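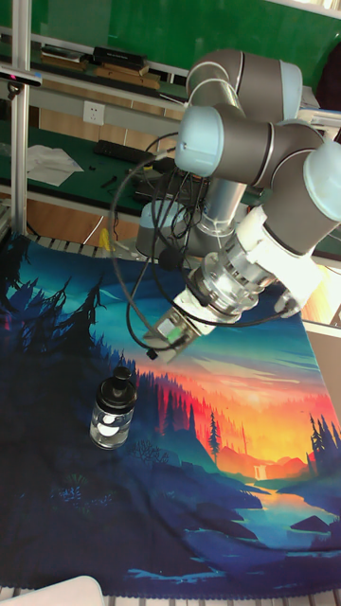
I have a weakness for printed fabric with scenery on it, and anyone who has been in my sewing room (or tried to find a place to sit in it) can tell you so. Stripes and dots are fine, but give me pine trees and a river and I lose all sense of what I came into the store for.

My newest favorite is a sunset landscape, with the sky going from yellow through orange into deep red and those dark forested ridges fading off behind one another. It took me a good while to notice the waterfall. It's a tiny pale thing coming down off the orange cliffs, over toward the right, with the blue river winding away below it. Now it's the first place I look!

The trouble with a picture print is that you have to decide how much of it you're willing to lose. I learned this in May with a lake scene that I folded and pinned so many ways that when I finally cut it, I took the top off a mountain. My friend Cempaka Entili, bless her, said it looked like a hill and that hills are nice too. It's a pillow now, and the cat sleeps on it.

So with this one I'm going slowly. I like to spread a cloth like this out flat and leave it for a day or two before I do anything, smoothing from the middle outward with my palms and letting the fold lines relax. If they're stubborn I press from the back on low heat with a thin dish towel in between. I'm in no hurry with the edge either. It has a slight scallop along the bottom, down where the navy hills are, and I would hate to lose that to a straight hem.

My first thought was to hang it over the daybed, with the pines on the left side near the window. Then Grímur asked why it couldn't just be a tablecloth, and I had a whole speech ready about gravy - but he may have a point. All that dark blue at the bottom would be very forgiving.

I'll sleep on it. In the meantime I still owe Cempaka three napkins from the set I promised her, and I can't find my good thread anywhere.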